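Notebook Protocols Parts People Archive Log in

Bench Notes > Two-Arm Cell > Collection > Snack packing

This site uses cookies to remember your login and the last page you had open. Accept Settings

05/03/2021

Snack packing, second block

Started late. The follower on the left side would not home after power-up and I spent most of the first hour on it. Unplugged the board, plugged it back in, same error. In the end it was the connector at the second joint, which had worked its way half out. Pushed it home and put a cable tie on it. Annelies Postma had the same thing on the Dorel cell and says to check it every morning before touching any software. Added to the startup list.

Goal for this block is 70 good episodes of "put the snack bags in the paper container." We had 55 from the first block, but those were all with the container in nearly the same spot, and the policy trained on them learned the spot. Move the container a hand's width to the right and it lets go of the bag over bare table. So this time the container moves before every episode, and so does each bag.

Rules I am working to, written down so whoever takes the next block does the same:

– Both arms start from the parked pose. Do not begin recording with an arm already moving.
– One bag at a time. Either arm may pick, whichever is closer.
– If a bag slips, one more try inside the same episode. Keep it if the second try works and tag it "recover."
– If the container tips over, stop and throw the episode out.
– Crumbs stay where they are unless they get under a gripper.

The last one is up for discussion. Annelies wants the table wiped between episodes so the runs are comparable. I would leave it, as the table in the Benítez kitchen setup is never going to be clean and I want the model to have seen some mess. We agreed to tag the dirty ones and compare later.

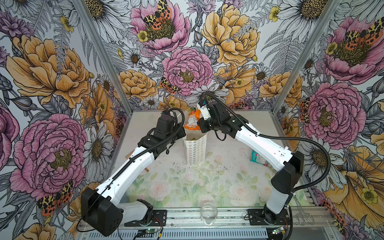 Grip on the bags is the main trouble. They are slick and puffed up, and the finger closes on air in the corner of the bag and then slides off as the arm lifts. Works better if I come in low and take the bag by the seam, with the wrist turned so the fingers are across the seam. Slower, though. My episodes were running long and the 600 frame limit cut two of them before the drop. I raised the limit in my own config and have not pushed the change. Someone should decide what the shared value is before August, when the Votico people want the full set.

Another thing I noticed on playback: I pause over the container before letting go. Every time. It comes from not being able to judge depth from the operator side, so I hover, lean over to look, and then release. The pause will end up in the data and the policy will learn to hover too. Tried to stop doing it in the second half of the block. Partly succeeded. Marked the episodes where the pause is bad so we can trim them or leave them out of the first training run.

On the background. The floral paper stays up for now. Plain walls gave us cleaner pictures but the policy fell apart when we moved it to the other bench, and the patterned walls were meant to help with that. We have no proper test of it yet. Plan is to swap to another pattern for the third block and keep everything else the same, table print included, then run the checks from both sets on the Runen bench.

Problems to fix:

– Right gripper is slow to open on the first command after a rest. Could be the grease, could be the leader side. Swap leaders and see if it follows.
– Wrist cable on the right arm swings wide when it reaches across. It has not caught on anything so far. Needs a clip further down.
– Two episodes have no task text. I forgot to type it in after restarting the recorder. Filled in by hand, please check them.

Count at the end of the block: 70 recorded, 4 thrown out (three tipped containers and one where I bumped the table). So I am short by four and will make those up tomorrow before changing the wallpaper.

Also for tomorrow: more bags of different sizes. The ones we have are getting creased from handling and they no longer behave like new ones. Annelies is buying a box. I asked for a few matte ones as well, the glossy kind is all we have used and the glare moves around when the arm passes over.

Uploaded to the shared drive under block two. Arms parked, power off at the strip.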